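Gripper build, Kesby workshop notes

Quick one this time — the Mester hand-held gripper is together. Both fingers on, blue pads on the inner faces, pivots pinned. Spent 43 minutes hunting one screw. Linkage still a bit stif on the left.

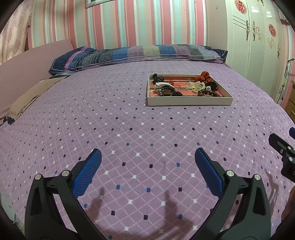
The Mester over a bedspread, with a tray of beads and hair things further back.

Next up is the trigger return, then new pads if the Duda sheet ever ships. Print files are in the Zevine folder, number 2661. Got a spare spring? Bring it by the shop, any lenght will do.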